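Against the Protected Table

A dining table is a work surface, and the household trade in felt pads, glass tops and quilted covers treats it as an exhibit. Domnica Onu argued in the Calloway newsletter that an unmarked top holds its resale value. Few tables are ever resold. Most are eaten at for 15 years and then given to a relative.

A coaster under a hot cup is sensible — heat damages a finish quickly, and woven rattan lets air pass underneath. Beyond that, protection costs more attention than it saves.
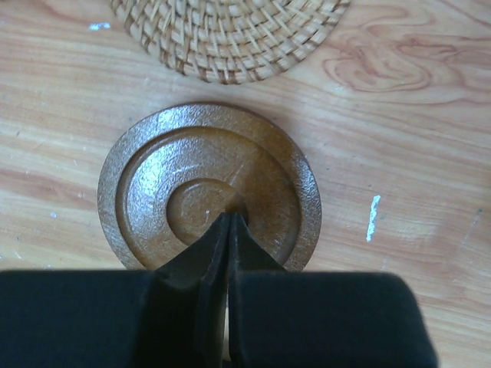
Small white marks do not weaken a board. Paint can be lifted later with a plastic scraper, worked along the grain. A cover traps grit and moisture against the finish, and the damage goes unseen until the cover comes off. I would leave the top bare and wipe it after meals.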